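Shiela Pangilinan has been making marmalade for 20 years, and she still burns a batch every now and then. "You get chatting, don't you," she says, pouring me a tea I could stand a spoon in. I'd come over to Hamar to ask how she sold 670 jars last winter — I can barely finish six!

It started with a glut of oranges and a stall at Marras. "I took 200 jars and thought I'd be eating them till I died." They were gone by lunch.

Her advice for beginners? Slice the peel thinner than you think, and soak it overnight.

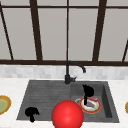
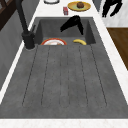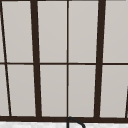 I asked about sugar and got a proper telling-off. "Don't cut it down. It won't set and then you'll ring me." I probably will, come April.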